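Trenport Toy and Play Library
Progress report on the play kitchen grant
November 16, 2019

Hello again from Trenport! I promised you an update before the winter and I'm just about getting it in on time. You'll remember that the grant was £1000 for the pretend kitchen boxes, to be spent on toy food, tableware and storage, and that the boxes go out on loan to families and to the two playgroups at Fistley. I've spent £900 of it so far and I'd like to tell you where it went.

The first thing to say is that the boxes are going out. We've had 118 loans since we started in April, which is more than I put in the application (I was being cautious, and I'm glad I was, as May was very slow). There are 5 boxes in all. Four are out more or less permanently and the fifth stays on our shelf, so there is something to show people when they come in to join.

Most of the money went on the food itself. I had a lovely time choosing it and then a less lovely time sending half of it back. The first lot of pretend fruit was far too small for the little ones, and I wasn't happy having it in a box that might end up in a house with a baby. The second supplier, Brendidik, was better and a bit dearer. We went for vegetables over cakes and burgers on the whole, partly because the playgroups asked for things the children would also see at snack time. Carrots are the firm favourite. They come back with teeth marks in them — all toy food does — and they get a proper scrub before they go anywhere else.

The plates were the bit I worried about. Our old ones were plain white picnic things and the children mostly ignored them. I wanted something that felt like laying the table for a party, and I kept coming back to the plastic ones with wavy edges and a thin gold rim. They look much grander than they are, and the see-through colours are gorgeous when the light is on them.
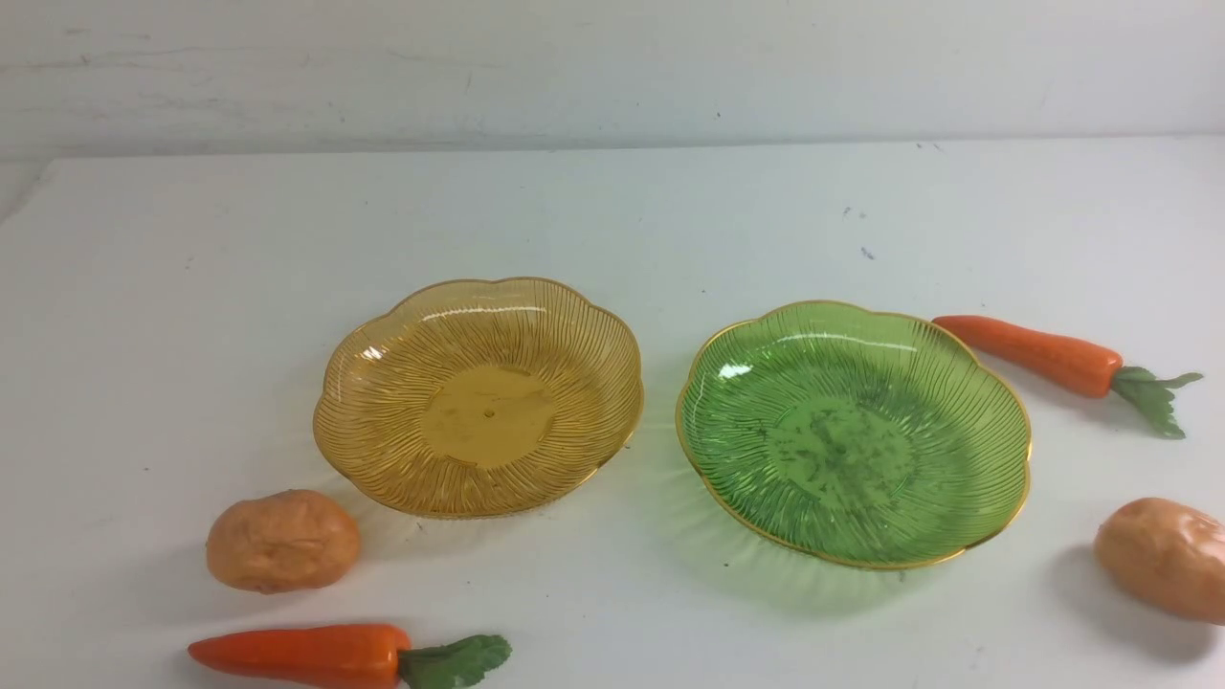 Amber and green plates with some of the play vegetables.

The ridges round the sides are a bit of a nuisance when it comes to washing up, I'll admit. Mashed banana gets right down into them. I've bought a couple of soft nail brushes for the job (two pounds, out of our own tea money, so you won't find them in the accounts) and it goes much faster now. I'm also keeping an eye on the gold rims, as I don't know how they'll stand up to another year of it. If they start to wear I'll swap them for plain ones and let you know.

One playgroup leader told me her group spent a whole morning running a café called Khương, after the restaurant one of the families goes to, and that everyone had to have a carrot whether they had ordered one or not. She has asked if we could do some little menus. I think we could, and they would cost next to nothing if I laminate them here.

What hasn't gone so well is the returns. Boxes come back late and with bits missing, mostly spoons. I've started putting a checklist inside each lid, with a space to tick things off going out and coming in, and people do seem to use it. The storage boxes themselves have been fine apart from one cracked lid, which is held together with parcel tape for now.

That leaves £100. I would like to spend it on spare plates and cutlery and one new lid, and put whatever remains towards the menus. The application said "tableware and storage", so the menus may be stretching it slightly. Could you let me know if you're happy with that before I go ahead? The receipts are in the envelope with this, in date order, except for the refund slip from the first lot of fruit, which I'm still waiting for and will post on as soon as it arrives.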